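Collecting Two-Arm Demonstrations for Imitation Learning in a Tabletop Booth

Project report, Drenamville Technical College
Author: R. Grigaitė

3. Data collection

3.1 Purpose

The learning system in this project is trained by imitation. It receives recorded examples of a person driving two robot arms through a task and is expected to reproduce the motion from camera views and joint positions. The earlier sections covered the choice of policy and the arm hardware. This section covers how the examples were gathered, what was kept, and what was thrown out.

3.2 Booth and arms

Both arms are bolted to a black rail along the front of the table and reach inward over a dark marbled top. Plain light gray walls close off the back and both sides. The walls were added in April after early policies trained in the open lab failed whenever people walked past behind the table. Each arm has a gripper and a small white camera module mounted above it. A third camera is fixed to the booth and does not move between sessions.

The wrist camera cables gave more trouble than any other part. If they are tied too short, they pull on the connector when the wrist turns. If they are left too long, the loop drops into the view of the other camera. The current arrangement is a loose loop at the wrist, with the rest of the cable led back along the arm.

3.3 Task and objects

The task set is called Dretari in our file names. It has 4 task groups: moving an object from one side to the other, handing an object between grippers, sliding or turning a flat object, and placing an object in a container. A flat board is used in the third group. It is difficult to grip from above, so the operator normally has to push it with one arm and stop it with the other.

Objects that are not part of the current task are left on the table on purpose. A policy trained on a bare table tended to reach for whatever was added later. 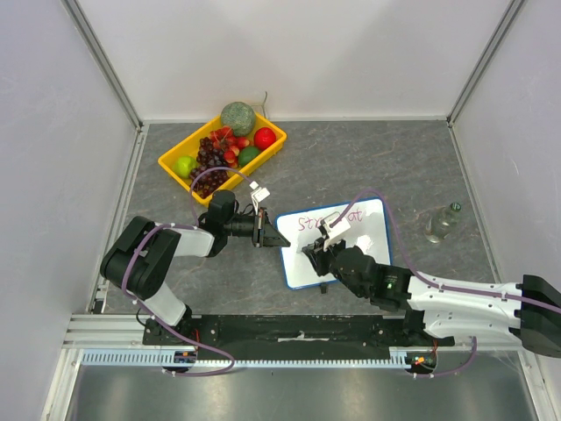
Figure 3. Both grippers at the whiteboard, with the fruit basket and a clear bottle on the table.

The glossy board also tests the cameras. Reflections from the overhead lights shift when the board is turned, and in the fixed view they can hide part of its surface. We considered a matte cover but left the board as it was, so that the training data would contain the same glare as the test runs. Handwriting on the board is not used as a label.

3.4 Recording procedure

An operator drives both arms with a pair of hand-held leader arms. Recording is started and stopped by foot pedal. Each episode follows the same order:

Place the objects according to the layout card.
Move both arms to the rest position.
Start the recording and perform the task once, without a second attempt.
Return to rest and stop the recording.
Mark the episode as good, doubtful or failed.

The layout card sets the approximate position and angle of each object. Exact positions were not enforced, as small differences between episodes are wanted.

Joint positions, gripper opening and all camera streams are written to one file per episode by our logging tool, Grirnis. Camera frames are matched to joint data by the nearest time stamp. Files with a gap in any stream are rejected automatically.

3.5 Episodes kept

A total of 82 episodes were recorded for the flat object group. After review, 49 were kept for training. The most common reasons for rejection were a long pause in the middle of the motion, a gripper blocking the other wrist camera for most of the episode, and a dropped camera stream. Failed attempts were stored separately and have not been used.

Pauses deserve a note. The operator often stopped with one gripper at the edge of the board while deciding how to bring in the second arm. A policy trained with these episodes learned to stop at the same point and sometimes did not start again. Trimming the pauses by hand was tried, but it left a jump in the joint data when the arm had drifted slightly. Full rejection was simpler.

3.6 Known limits

All kept episodes in this group come from one operator, who is right-handed, and the right arm does most of the pushing. The left arm is therefore poorly covered as the leading arm. Lighting was not varied. The bottle and basket positions changed between sessions but seldom within one, so the policy may still connect a certain background layout with a certain starting pose of the board. A second set with the arm roles swapped is planned before the final evaluation in section 5.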